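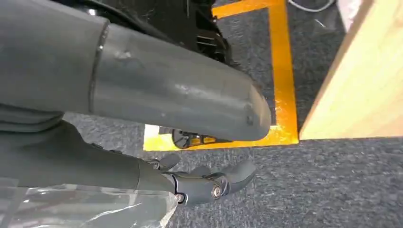 Dervishi project: first results from the wrist view trials

The Dervishi project has finished its first full round of grasping trials at the Jistetcombe lab. The question was a simple one: can a robot hand learn to pick things up using only a small camera at the wrist, with no second camera looking on from across the room?

Most groups use both. The outside view shows where everything is, and the wrist view helps with the last few centimetres. The trouble is that the outside camera has to be set up again every time the robot is moved, and a small knock can spoil a day's work. Lev Harasym, who leads the project, wanted to know how much would be lost by leaving it out.

The team recorded 2823 short demonstrations, each one guided by a person from start to finish. These were used to train two versions of the same control program, one with both views and one with the wrist view alone. Each version was then given 100 attempts at picking up an object from the floor and placing it in a tray.

Early versions of the wrist-only program did badly. The hand and forearm fill a good part of the picture, and when the fingers closed the program often lost track of the object altogether. Harasym's answer was to let it remember a little of what it had already seen. It now keeps the last 6 images and uses them together when choosing the next movement. With that change, the gap between the two versions became small on all but the flattest objects – coins and thin card are still a problem for both.

Training time also came down. The wrist-only version needed up to 60 per cent of the hours taken by the two-camera one, as there is less to process.

Clostia, the software used to record and sort the demonstrations, has been updated so that bad recordings can be marked during a session. Rarport staff who have an account will see the new button the next time they log in.

A second round is planned for March, with softer objects and changes in lighting between attempts. A written report on the first round is being prepared, and copies can be requested from the project office at Jistetcombe.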